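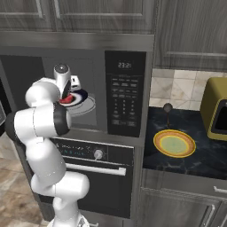 Simulated robot arm with its gripper inside a microwave oven, from the kitchen task of the Kernow student project.

The Kernow Kitchen Project is a student project in robot manipulation at the Plenavon Technical School. It teaches the control of a robot arm by means of household tasks in a simulated kitchen. The project is open to students in their final two years and runs beside the ordinary courses of the school. Its work is shown each April at the Maldonado Cup, a small competition between technical schools in which all entries are run in simulation.

History

The project was started by Inês Baptista, a teacher of control engineering, together with her colleague Adelino Henriques. In its first year it had 15 members, who met in the evening from 18:00 in a computer room. The school did not own a robot arm at that time, and the members learned the subject wholly by simulation. The first exercises dealt with blocks on a table. Kitchen tasks were brought in during the second year, when Joaquim Pinheiro, then a student, wrote the set of programs called Bullance, which is still used to start the trials and to store their results.

The membership later rose to 19. Baptista gave up the leadership after four years and was followed by Aurora Fonseca, who had herself been a member.

Kitchen task

The best known exercise of the project is the microwave task. The simulated kitchen has a microwave built in above a wall oven, and the food lies on a plate with a dark blue rim. The arm must reach into the cavity and bring the gripper to the food without touching the walls or the door frame. Members find this harder than work on an open counter, for the opening leaves few positions in which the elbow and the wrist are both free.

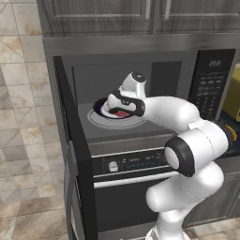
A trial is stopped at once if any link of the arm strikes the furniture. In the first season of the task the members recorded 423 trials, and the most common fault was a contact between the wrist and the upper edge of the opening. Adelino Bragança, who was responsible for the motion planning, changed the order of the movements so that the wrist is turned before the forearm goes in. This order has been kept in all later versions.

Each group of 2 students writes its own controller and may choose between camera views for it. A view from outside gives the position of the whole arm, while a view from near the gripper is used for the last part of the approach. The groups must also hand in a written report, in which failed trials are treated at the same length as successful ones.
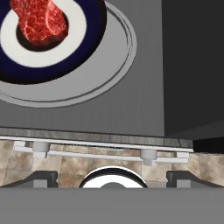

Do the members need to know programming before they join?

Some practice in programming is expected, but no earlier work with robots is asked for. New members spend their first month on short exercises with a single joint, and they are allowed to use the kitchen only after these have been accepted by the leader of the project.

Competition

At the Maldonado Cup every school receives the same kitchen, but the starting place of the plate is altered and is not made known before the day. Points are given for completing the task and for smooth motion, and they are taken away for contacts. Kernow entered the microwave task three times under Fonseca. Its best result was second place, with a controller by Pinheiro and Bragança.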